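4. Installing and Updating Add-on Content

This section covers downloading add-on content for Trarel, installing it on your console, and fixing the most common problems. You need a Wustari account that is already linked to your console (see Section 2).

Before you begin

Check that the base game is updated. Add-on content will not show up in the game menu on an older version, even when the download has finished. You also need free storage space. The Zulska map pack takes up 1000 MB once installed, and the console needs the same amount again while it unpacks the files.

Note: Content is tied to the account that bought it. Other accounts on the same console can play it only if the console is set as the home console for the buyer's account.

4.1 Downloading a pack

1. From the Trarel main menu, select Extras, then Store.
2. Choose the pack you want. Packs you already own are marked Owned and can be downloaded again at no charge.
3. Select Download. The pack is added to your queue.
4. Press the menu button to return to the game, or stay on the page to watch the progress bar.
5. When the message "Ready to install" appears, select Install Now.
6. Restart the game. New maps are listed under Co-op, after the original maps.

Downloads pause during online matches and start again when you leave the lobby. To change this, go to Settings, Network, and turn on Download While Playing. Matches may lag on slower connections.

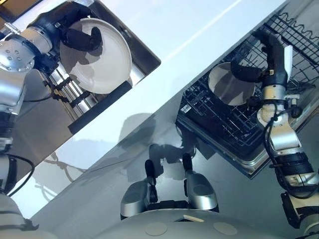

White plate over the sink, with the drying rack below.

4.2 Installing from a disc

1. Close any game that is running.
2. Insert the add-on disc and wait for the installer to open.
3. Select a storage device. Pick the same device that holds the base game.
4. Enter the code from the card in the case. Codes have 10 characters and use no spaces.
5. Select Install.

CAUTION: Do not remove the disc or turn off the console while the storage light is blinking. This can damage your saved games.

4.3 If something goes wrong

Error 108 – the console could not confirm your license. Sign out, sign back in, and open the Store page once before trying again.

Pack is installed but missing from the menu – check the version number in the lower corner of the title screen. If it is older than version 2, update the game.

Download stops at the same point each time – delete the partial file from the storage menu and start over. Your saved games are kept separately and will not be affected.

A pack appears before its release date – do not install it. Early listings may be incomplete and can stop you from joining friends online.

For co-op matchmaking settings, go to Section 5.

Section text by Américo Correia. Last revised in March.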